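Projektbericht: Haushaltsroboter Juveo

Vorgelegt von Yuzhen Shao, Wahlpflichtmodul Servicerobotik

1. Aufgabe

Juveo soll in einer Wohnung kleine Gegenstände einsammeln und zu einer festen Ablage bringen. Vorgänger war der Roboter Emance aus dem letzten Jahrgang, von dem wir das Fahrgestell und die Ladestation übernommen haben. Neu sind der Greifarm, die Sprachausgabe und die Routenplanung. Das Budget lag bei 514 Euro. Davon ging der größte Teil in die Motoren für den Arm.

2. Aufbau

Das Fahrgestell hat zwei angetriebene Räder und eine Stützrolle. Der Akku reicht für rund 32 Minuten Fahrt, danach fährt Juveo selbst zur Ladestation zurück. Der Arm hat 5 Gelenke und ist für leichte Dinge wie Fernbedienungen oder Socken ausgelegt. Befehle kommen über WLAN von einer einfachen Webseite. Eine App war geplant, wurde aber im August gestrichen.
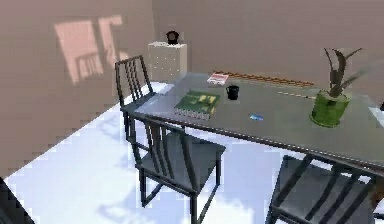

3. Routenplanung

Die Routenplanung läuft auf dem Bordrechner und arbeitet mit einer Rasterkarte der Wohnung. Jede Zelle ist entweder frei, belegt oder unbekannt. Wände und Schränke lassen sich damit gut abbilden. Schwieriger sind Esstische mit Stühlen: Die Beine sind dünn, und eine Lehne aus schmalen senkrechten Streben liefert dem Abstandssensor je nach Winkel andere Werte. Steht ein Stuhl dazu noch schräg zum Tisch, passt der gespeicherte Umriss nicht mehr. Wir haben deshalb um jedes Stuhlbein einen Sicherheitsabstand gelegt. Juveo fährt dadurch Umwege, und manche Gegenstände unter dem Tisch erreicht er nicht.

4. Tests

Die Planung wurde zuerst in der Simulation mit 2.095 Fahrten geprüft, danach im Labor. In der Simulation blieb Juveo vor allem in engen Ecken stehen. Im Labor kam ein zweites Problem dazu, denn auf Teppich drehen die Räder leicht durch und die geschätzte Position wird ungenau. Eine Korrektur über die Ladestation als Bezugspunkt hilft nur, wenn sie in Sichtweite ist.

5. Offene Punkte

Der Greifer verliert glatte Gegenstände noch zu oft. Die Sprachausgabe ist zu leise und soll einen anderen Lautsprecher bekommen. Quellcode und Stückliste liegen im Projektordner der Gruppe.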